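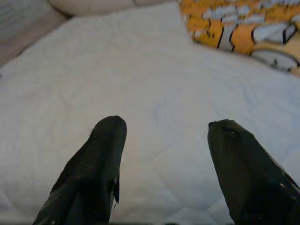

Is a quilted bedspread worth keeping white, and what about the bear cushion?

Posted in Laundry and Linen

We've got a white quilted cover on the spare bed and a grey plush cushion with bear ears that lives on top of it. Every guide I find says to wash the lot together on cold with a scoop of something expensive. I don't believe a word of it. Last time I followed advice like that the quilting went lumpy and I spent a whole evening pulling it flat.

The product everyone is pushing at the moment is Prornska, and the woman at the shop in Clultmont swore it would "revive the loft". Revive it how? It's soap. I also want to know if the cushion can go in the machine at all. The face looks printed to me, and I'm not keen on peeling the nose off a bear.

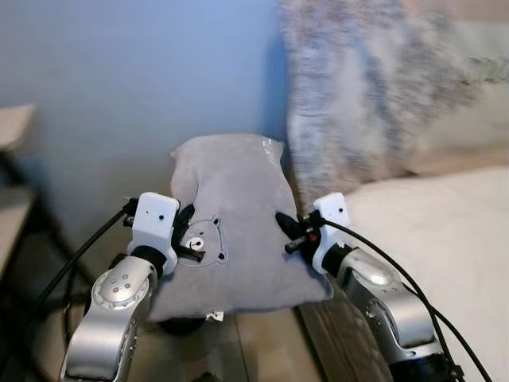

The cushion, bear face at lower left, tag at the bottom edge.

Front loader, no dryer, clothesline out the back. Do I need to buy anything?

– Auður Kvaran

Gastel

No, keep your money. I've been washing quilted covers for years with ordinary liquid and I've yet to see a powder put loft back into anything. What flattens them is cramming the drum. If you have to push the cover in with your knee, it's too big for your machine and you want the laundromat.

Wash it by itself. Grey plush sheds, and on white you'll be picking fluff out of the stitching until April. Half the normal dose of liquid, an extra rinse, slow spin. Hang it over two lines so the weight is shared, and give it a shake whenever you walk past. A bit of rumpling is normal in a quilted cover and I wouldn't chase it.

For the cushion, read the tag before you listen to me or anyone else. If it says surface clean only, use a damp cloth and go gently over the face. If it allows machine washing, put it in a pillowcase, tie the end, cold and gentle, then dry it flat in the shade. Plush cushions take far longer to dry than you'd expect – squeeze the middle before you decide it's done.

Ngô

just chuck it all in on warm, mine came out fine. 5 minutes in the sun and the colour is good as new

Gastel

Five minutes won't dry a face washer, let alone a cushion. And "came out fine" once isn't much to go on when there's a white cover in with it.

Auður Kvaran

Thanks Gastel. I'll do the cover alone this time and leave the cushion for a separate go, once I've found my glasses and read the tag. Still not convinced about the extra rinse but it costs me nothing except water, so I'll try it.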